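Derkley list: Re: two arms on one bench

> Are both arms bolted to the same table now, or still one each?
> And what are you giving them to pick up?

Hello all, and thank you for asking! Same table now, both at the back, and I've named the pair Pukisero (my other bench is called Pillow, so you see how it goes). 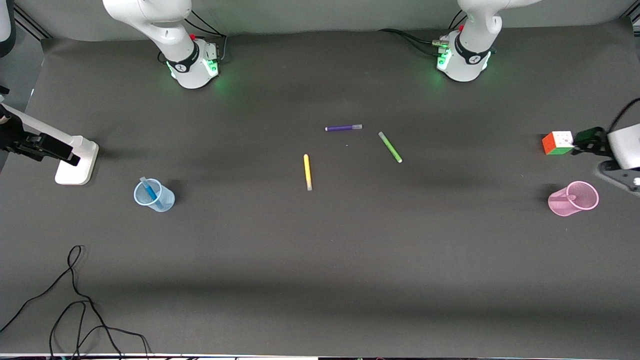 Posted by the Pukisero bench, 18 September 2025

Felt-tip markers, mostly, and a couple of plastic cups to put them in, plus a Rubik's cube for the left gripper. The blue marker is in the blue cup and the others are still lying about. My next job is the cabling, which wanders all over the front corner, and I'd dearly like it tidy by December. If anyone has 7 spare cable clips, do shout!

Warmest wishes to everyone at the workshop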